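November 2021, late, coffee gone

Quick one because I promised myself I'd write up the stretch bug before I forget how it worked. Already forgetting. So.

Background for the three people who read this: I write the middle layer for a two-arm cloth setup. Above me there's the planner (we call it Trisa, don't ask), which spits out a list of steps like grasp, lift, stretch, lay down. Below me there's the arm driver, which wants joint targets every 10 ms and gets grumpy if they're late. My stuff sits between, takes "stretch" and turns it into two hands moving apart without ripping anything or dropping anything. Sounds small. Has eaten most of my fall.

The old version of stretch was dumb on purpose. Close both grippers, move them apart along a line, stop when the distance hits a number. The number came from perception, which looked at the shirt on the table and guessed the width. If the guess was good you got a nice tight edge. If the guess was short you got a saggy mess and the lay-down step made a pancake. If it was long, well. Seams popping. Not a nice sound.

So the new version stops on tension. Except we have no force sensors at the wrist, so "tension" is me squinting at motor current and subtracting what the arm model says the current should be. Noisy as hell. Gravity, friction, the cable bundle tugging differently in every pose. I spent a week on a cable drag term and threw it out. Then put half of it back.

What I had by Monday:

- low pass on the current residual, 31 samples
- baseline taken right before the move starts, not at boot (this was HUGE)
- stop when the residual goes over threshold on BOTH arms
- hard cap on distance, still from perception, but padded

And it was good! Ran it a bunch on towels, no complaints. Then shirts.
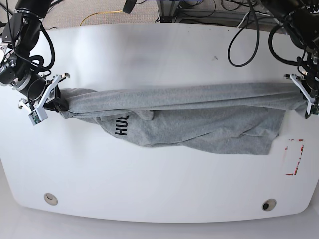 *Stretch step on the grey tee. Top edge tight, the rest hanging down on the table.*

Shirts are where it got weird. With a towel the load goes pretty much straight from hand to hand. With a tee you grab two bits of it, the top pulls into a kind of rope and everything under that just droops and drags on the tabletop. Drag is the killer. One arm feels the tug plus the drag, the other feels less, and my "BOTH arms" rule sits there waiting for the second one to agree. It doesn't agree. So it keeps pulling. The distance cap saves you, mostly, but the cap is the thing I was trying to stop relying on.

First fix, tried an average of both arms. Worse. Stops early on anything heavy.

Second fix, tried either arm instead of both. Stops instantly if a fold catches on something. Trisa then thinks the stretch is done and cheerfully moves on to lay-down with a shirt that is still basically a ball.

Third fix is the one I kept. Stop looking at the level, look at the slope. Drag comes on slow and flattens out. Real tension in cotton comes on steep, once the slack's gone there's a knee in the curve you could see from across the room. So now I take the residual against hand distance (not against time, that was a Tuesday well wasted), fit a line to the last little window, and trip when the slope jumps on either arm as long as the other one isn't going down. That last bit matters. If the other side is going down, one hand is losing its grip and you do not want to celebrate.

Tuned it offline first. I had 446 logged stretches from the old code, so I wrote a replay script that feeds the logs through the new detector and tells me where it would have stopped. Should've written that in February. Would have saved me so many evenings standing next to the estop. The replay is in the Skov repo under tools, it's ugly, it has a hardcoded path to my home directory, sorry, will fix.

Replay isn't the real thing obviously. The logs only go as far as the old code went, so if the new one wants to pull further there's just no data, and I mark those as "unknown" and don't count them as wins. First version of the script did count them as wins. Felt great for an hour.

On perception. The width guess now only sets the cap, and I widened the pad a lot, so bad guesses hurt less. But the guess itself is still bad on anything crumpled, and everything is crumpled. The segmentation is ok on the white table, a grey shirt on glossy white is mostly fine, but bright patches from the lights eat the mask at the edges sometimes. I've got a Muviseo export script half written to label the misses. Half written meaning there's a function name and a TODO.

Other small stuff that changed this week:

- driver timeout went from 100 ms to something saner after I found out the logging thread was blocking the control thread. My fault. My lock.
- stretch now returns a reason (knee, cap, slip) and not just true. Trisa ignores it for now but at least it's in the log.
- the slow-down ramp near the cap is back, I removed it by accident in teh Prumham merge
- lift height is a parameter, was a magic number in three files with three different values

Still broken: thin stuff. Anything really stretchy has no knee, it's just a long soft ramp, so the detector shrugs and goes to the cap every time. Maybe a lower slope threshold per fabric, but then someone has to say what fabric it is, and I don't want a dropdown. Maybe a wiggle, pull a little, back off, pull again, compare. Want to try that next. Also the slip case. Right now slip means stop and open both hands, which is safe but you lose the whole grasp and the planner starts from zero.

Also want to get the replay running in CI so I can't break this again without a red X. Set the max run at 600 seconds, it's well under that on my machine, no idea about the build box.

Ok. Going home. If you've done knee detection on noisy current and have something less hacky than a sliding line fit please email me, I will read it on the bus.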